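4.2 The sofa as a holding area

We had expected to write this section about shelves. The households in the study own a great many shelves, and in the first interviews people talked about them readily, in the tone one uses for a relative who has done well. When we went back to the visit notes to see where newly arrived goods had been put down, the shelves barely figured. Goods were put down on the sofa.

The notes contain 1,928 entries, each recording one object in one place at the time of a visit. Of these, 123 concern items still in their retail packaging and resting on a seat of some kind. Chauhan, who coded the first batch, entered them as "misplaced." Haslam, who coded the second, entered them as "stored." The disagreement took most of June to resolve and is the reason the present section exists. We settled on "held," a word neither coder liked, and recoded both batches.

By a held object we mean one that has come into the living room, has been put down, and has no agreed next place. A parcel on a hall table is usually on its way somewhere. A lamp on a shelf has arrived. A boxed lamp on a sofa is doing neither, and may go on doing neither for longer than its owner would care to put in writing. One participant, asked when a certain box would be dealt with, said "after lunch." At the second visit she gave the same answer, and we did not ask which lunch.

Seats attract such objects for reasons that our participants found too obvious to explain. The seat is wide, soft, at a convenient height, and close to the place where one stops walking. The back of the sofa keeps small boxes from wandering. A table offers some of this too, but a table is under constant review: somebody will want to eat at it. In the homes we visited a sofa could lose a third of its length before anyone raised the matter, and the matter was then usually raised by a guest.

The textiles deserve more attention than they have had in earlier work on clutter, our own included (see the Flellen pilot, where we recorded all sofas as "sofa"). A plain seat shows everything that is left on it. A strongly patterned one is more forgiving, and a patterned seat with a patterned throw over the backrest is close to an amnesty. Figure 3 shows a case with stripes in both directions: the seat in vertical bands of cream, mustard yellow, olive and dark brown, the cloth behind it in wavy horizontal ones that include red, turquoise and magenta. Against this a cream and beige cardboard box on its side, a black upright product box and a further cream-colored box partly behind it make a modest claim on the eye. Pathak, reading through the sofa material, passed over this group twice before entering it.

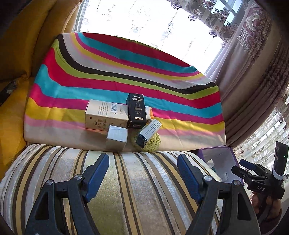

Figure 3. Boxed goods on a striped sofa seat, in front of a cloth draped over the backrest.

It would be easy to conclude that people choose busy fabrics in order to lose things on them. We have no evidence for this and some against it. When Hashmi asked participants why they had picked a cover or a throw, they spoke of warmth, of a color they had liked in the store, or of a stain underneath. Concealment was mentioned once, and by a man describing his brother's apartment.

Orientation turned out to matter more than we had planned for. Boxes in the notes are recorded as upright or on their side, a distinction added late and at the insistence of Kwofie, who was right. Participants spoke of upright boxes as things they "had" and of boxes on their side as things they "needed to sort out," though the contents were often of the same sort. Several people stood a box up while talking about it, apparently as a courtesy to us. We recorded the original position and thanked them.

Groups behave differently from single boxes. A lone box on a seat was generally claimed at once: somebody in the room knew what it was and had an opinion on its future. Once a second and third had joined it, the claims weakened. Participants began to refer to "the boxes" or, in the Nishad interviews, "that end." After this point a household would sit around the group, dust near it and, in one home, buy a footstool to make up for the lost seat. The footstool came in a box.

Attempts to break up such groups were rare and mostly followed an outside event. Of the 60 households, those that had cleared a seat between visits named an overnight guest, a delivery of something larger, or a child who wanted to lie down. A wish for tidiness came up chiefly in households where nothing had moved.

Two limits should be noted. Visits were arranged in advance, so the seats we saw had in all likelihood been tidied to some degree, and our figures for held objects are best read as the part that survived. We also did not open anything. Whether a box still contained its product was left to the participant's word, and in the Stomero interviews that word was often "probably." Section 4.3 takes up the empty box, which has its own difficulties and is usually kept on top of the wardrobe.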